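Cabinet doors, again

8th November

The kettle is on, the garage heater is ticking, and I have finally sat down to write up where the arm project has gotten to. I promised this after the last post, and then the last post got more mail than I'm used to (mostly from people who wanted to tell me I'd wired my emergency stop on the wrong side of the power supply — you were right, thank you, it's been moved).

For anyone just joining, I've been building a small robot arm on the bench in my garage in Clarnside since May. I call it Tullon, after the street where I bought the first box of motors from a man who was clearing out his basement. The goal is modest. I want it to open the door of a cabinet, take out a spool of solder, and hand it to me. I could of course stand up and get the solder myself, and my family has mentioned this.

The first version of the arm was a disaster in the shoulder. I'd printed the bracket too thin, and every time the arm reached all the way out, the whole thing sagged like a tired fishing rod. The second version has an aluminum bracket that I cut by hand and filed for what felt like most of the summer. It's ugly on one side and pretty good on the other, so the ugly side faces the wall. The gripper is on its fifth version. I won't go through them all, but the third one had rubber tips that left black streaks on everything it touched, including me.

What I've been doing these past few weeks is working in simulation, and I have to say I put it off for far too long. I had this idea that simulation was for people with big computers and proper degrees, and that a person with a garage should just try things on the bench and see. Well, I tried things on the bench, and I saw, and I bought a new wrist motor. After that I was a lot more willing to let a pretend arm bump into a pretend cabinet for a while!

So I spent a long weekend setting up a simple room on my old desktop. I kept the colors plain and strong, with no textures at all, so that I could tell at a glance which surface I was looking at. It took me an embarrassing number of evenings to get the door hinged properly. For a while the door swung straight through its own frame, and for another while it wouldn't swing at all, and then one night I found I'd typed the hinge limits in degrees where the program wanted radians. I went to bed very happy and also a bit ashamed.

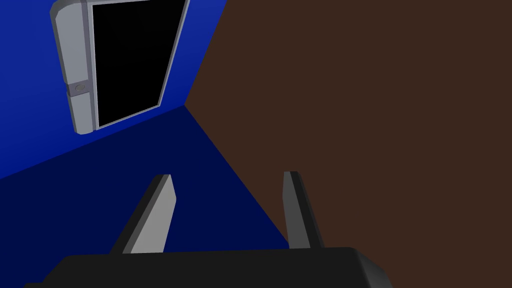 The view from behind the gripper is the one I've come to like best. From the side everything looks easy, and you can see exactly how far the fingers have to go. From the wrist you lose all that, and you start to understand what a small camera riding on the arm is up against. Angles get strange. A flat surface tips up until you can't say whether it's something to set a cup on or something to walk into, and I built the room, so I ought to know.

I keep a folder of runs, named Cloneck for reasons that made sense late at night, and it's up to 498 of them now. Of those, 335 ended with the door open. That is better than I expected, and also not nearly good enough to let the real arm loose on the real cabinet, which belonged to my grandmother and came over from Bragança in a crate with her good plates. (I have a cheap one from a yard sale for practice. The good one is staying in the house.)

The failures have been more useful to me than the successes. A lot of them come down to the approach. The arm comes in a little too low, one finger gets to the edge of the door before the other does, and the whole hand gets pushed sideways. I've started having it stop short, square itself up, and then go in slowly for the last stretch. It adds 2 seconds to every run, and I don't mind a bit. I've waited longer than that for myself to find the solder.

I've also been fiddling with how wide the fingers should open before they go in. My instinct was always to open them as far as they'd go, the way you'd reach for something in the dark, but a wide hand has more to knock against. I'm trying it with the opening set partway and I'll let you know how it goes.

Next up is the handle. I'd like to swap in a few different shapes and see which ones give it trouble, and I need to sort out friction as well, because at the moment I'm guessing, and I suspect my pretend door is a good deal slipperier than the one from the yard sale. If any of you have measured this sort of thing at home with a kitchen scale or a luggage scale, please write and tell me how you held the scale steady. I tried it with one hand and the door in the other and got a different answer every time.

The wrist motor is also making a small clicking noise that I'm choosing to ignore until the weekend.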